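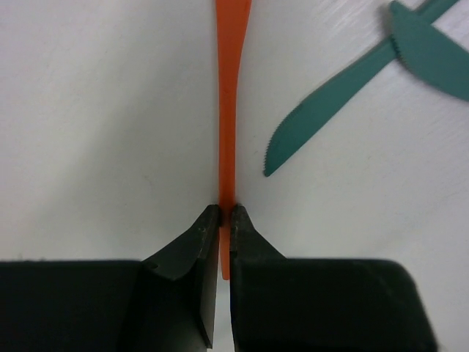 Orange utensil in the gripper, two green knives on the pale surface

harbor_lena
The patrol ship Kullmont left Makris on 2nd September with 252 crew. Does somebody know if she is going to replace the Wosent or join her?

tidewatch35
Replace. The Wosent has been out too long already.

harbor_lena
The navy notice says "to support", so I am not sure. In my language these are two different things.

bluntbow
I don't agree with tidewatch35. They sent the tanker Kolter too, and you don't need a tanker for one ship going home.

tidewatch35
It is 1,939 miles to the station. Of course they need fuel.

bluntbow
The Wosent made the same trip without a tanker.

harbor_lena
Thank you both. I will look at the port list again when the Kolter arrives there.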